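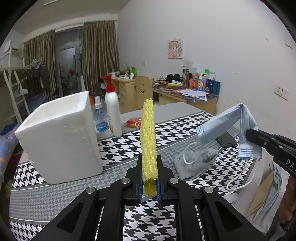
How often should a refillable spray bottle of diluted cleaner be emptied and remade?

Every seven days, unless the label on the concentrate gives a shorter time. Pour away what is left, rinse the bottle and the nozzle tube with clean water, let both drain, and mix a new batch. Topping up an old batch does not reset its age.

The rule applies to every work table in the Dlamini building and at the Konville site, and it replaces the July sheet, which left the interval to each room. The rest of the supply table instructions have been revised at the same time. They are given in full below, and the old sheet can go in the paper recycling.

Bottles

A supply table holds two bottles: one spray bottle and one pump bottle. They stand together, next to the foam box, with the spray bottle closer to it. In the photo the spray bottle is the transparent blue one with the white nozzle, and the pump bottle is the taller white one with the red head. Keep to that pairing of shapes when replacing either. A room with two identical spray bottles will sooner or later have the wrong liquid in one of them.

Fill the spray bottle with up to 400 ml. Leave an air gap at the top so that the dip tube can be pushed in without overflow. A transparent bottle shows its level from across the room, but a tinted one gives little idea of the color of the liquid inside, so the contents must be written on a label. Use the Skilto film labels from the stock cupboard. Paper labels lift at the corners after a few wipes and then collect dust. Write the name of the product, the dilution and the mixing date. Do not use a dry-erase pen.

Replace the cap after use where the bottle has one. A nozzle that drips should be taken off and rinsed in warm water before it is thrown out. Most drips come from dried residue in the valve seat.

Pump bottles are not refilled in the rooms. Bring the empty one to the stock cupboard and take a full one. When moving a pump bottle, hold it by the body; the head will unscrew if it is used as a handle. Point the spout toward the table.

Masks

Disposable masks come out of their pack by the ear loops. Keep the pleated part away from the tabletop and from wet cloths. A mask that has been unpacked and handled is not returned to the pack, even if it has not been worn. A folded mask with its loops hanging over the table edge is easily pulled to the floor by a sleeve, and one that has been on the floor goes in the bin. Rooms may keep one open pack at a time.

Foam box

Polystyrene boxes are accepted as open bins for light items only. Small dents and scuffs on the outer faces are not a reason to replace one. Replace the box when beads come away from the rim under light rubbing, or when a crack runs through the wall. Wipe the inside with a damp cloth and mild soap. Solvents, including acetone and most adhesive removers, soften the foam and must not be stored in it. Liquids of any kind stay outside the box — a leak collects at the bottom and is usually found late.

Table cloth

Cloths may be patterned or plain. Houndstooth and narrow stripes hide small stains well, so inspect a patterned cloth by touch as well as by eye, and change it on schedule whatever it looks like. Lay it flat with no fold under the bottles. Where the cloth covers only part of the tabletop, wipe the bare section separately. Spray onto a wiping cloth and not onto the table covering, which holds moisture underneath.

Cloths are washed without fabric softener and dried fully before they go back. Spare cloths for both buildings are kept on the lower shelf of the stock cupboard.

Stock

Orders for labels, nozzles and pump bottles go on the Uletness supply form. Entries received by 30 September 2023 will be included in the next delivery. State the building and the room number on each line. Forms without a room number are returned to the sender.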